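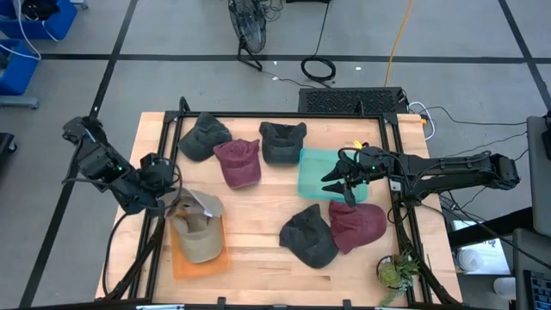

Seven caps on the table: three dark, two maroon, two tan.

8 Aug 2025

I worked in shops for most of my twenties and I still can't walk round one without looking at the price tickets. So when Bresetti closed its branch in Whiteley last month and ran a clearance for three weeks, I went four times. I bought very little. What I wanted to see was how the prices came down, and I kept notes on my phone.

The first week everything was marked 20 per cent off. There were big red signs in the windows saying "Everything must go" and a queue outside on the Saturday morning. I had been in the week before the signs went up and had written down the price of a few things I was half thinking of buying. A Proltis coffee machine was £200 before the sale. In the first week of the sale it was also £200, with a yellow sticker giving a higher price crossed out above it. I asked at the till and was told the machine had been on promotion before, and the promotion had ended when the clearance began. I dare say that was correct. It still meant that the people carrying them out had saved nothing by queuing.

Not everything was like that. Towels and bedding really were a fifth cheaper than they had been, and so were the saucepans. As far as I could tell it was the electrical things where the discount was mostly on the sticker.

In the second week some of the stock was new to me. There was a whole rail of coats with an Akelitz label, which I had never seen in that shop, and two shelves of boxed candles. My friend Maureen Tapley managed a shoe shop until January and has been through two closing sales from the other side. She told me it is quite normal for extra stock to be brought in. The firm that runs the sale has customers coming through the door anyway and may as well sell them something. She said the coats might have been perfectly good coats. Her advice was to turn them inside out and look at the seams and the lining, and to forget about the ticket. I did, and the lining was coming away at the cuff on the first one I picked up. The second was fine. I left them both.

By the third week the signs said 70 per cent off and the shop looked very bare. The back half had been roped off and what was left had been pulled forward on to a few tables. It was mostly odd sizes, single pillowcases, phone covers for phones people no longer have, and a great many Christmas napkins. I bought two packs of the napkins. I also bought a desk lamp with no box, and it works.

The one thing I regret is a wool rug. It was £745 at full price, far more than I would ever spend on a rug, and I had decided to wait until it came down to something sensible. On my second visit it was still there, down a bit further. On the third it had a sold sticker on it. The woman next to me said she had been watching it too. I expect half of Whiteley was watching it.

A few practical things I would pass on, if a shop near you is closing.

Use up any gift cards straight away. Bresetti stopped taking theirs after the first few days and there was a man at the counter who was very upset about it. The notice was up, but it was a sheet of paper by the lifts and you could easily miss it.

Ask about returns before you pay. Here it was no returns for a change of mind from the first morning. If a thing is faulty you do have rights, but they are not much use once the shop is shut and you are left writing to a head office.

Take a tape measure and a list. I saw people buying curtains by guesswork.

Check the price on your phone. The coffee machine was cheaper from two other shops the same day, and one of them would have delivered it.

Signe Lunde, who reads this blog and used to live round the corner from me, has emailed to ask what is going into the building. I don't know. There was talk of a gym, and then of flats on the upper floors. The window boards went up on Monday and there is nothing written on them yet. The café on the top floor had the best cheese scones in town and I have not found anywhere else that does them with mustard in. If anyone has, please leave a comment.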